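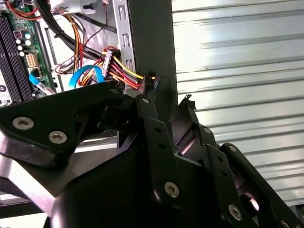 Boyang Yuan had told the woman from Gikwood that he would have her father's files by Thursday, and it was Thursday, ten past four. She had rung twice. He moved the lamp closer and bent over the old desktop again. The yellow and red wires from the power supply ran down together into their white plug, and the blue cable was still fixed to the green board, so whoever had opened the case before him had at least left those alone.

"What's on it?" asked Hanyu Feng from the doorway. She had her coat on.

"Letters. He wrote to his brother in Jokeo for years and kept copies. More than 2,000, she thinks."

"And how much are you charging her?"

"195."

Hanyu said that Trivitz would have asked for double, and would have sent it back in a month with a note. Boyang said he knew that. He had worked at Trivitz for 5 years and had written a good many of the notes.
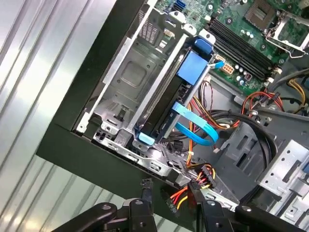
She came in and stood next to him. One bay was bare metal. The drive sat in the one beside it, under its blue tab, with the pale blue cable curling away.

"Was there a second one?" she said.

"She didn't mention a second one."

"Would she know?"

He thought about the brother, and about the man she had called Shen, who had cleared the house before the funeral. He wiped his hands on his trousers and picked up the phone. It rang for a long time before she answered.

"I haven't started yet," he said. "I need to ask you who's had this open."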